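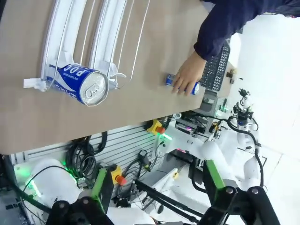 Repeating our can-sorting test with a wrist camera

Posted by Geetha Poojary, Aug 11, 2019

These are the steps we used to compare two ways of training the Hillano policy on the can rack task. You will need a gripper with a camera at the wrist, a rack and cans of at least two sizes.

1. Fix the rack position
Mark where the rack stands on the tabletop and put it back there before every trial. The cans may go anywhere the arm can reach.

2. Record the demonstrations
We recorded 396 with the cans laid by hand in a new place each time. Keep the takes where a hand is still in view at the start, but trim them to the first movement of the arm. Tomoyo Oda wrote the trimming script, and it is in the Pullden folder.

3. Make the second set
Copy the trimmed set and add a further 390 takes with the can sizes swapped, giving 786. Do not change the lighting between the two sets.

4. Train
Run both sets for 3,000 steps with the same settings. Use 3 random seeds for each – a single seed gave us results we could not repeat.

5. Score the trials
A trial counts as a success if the can is in the rack and the gripper has let go. A can lying across the front of the rack is a miss. Write down the can size as well as the score.

The larger set did better on small cans in all our runs. On large cans we found no clear difference. We plan to repeat the large-can trials in October with a wider rack.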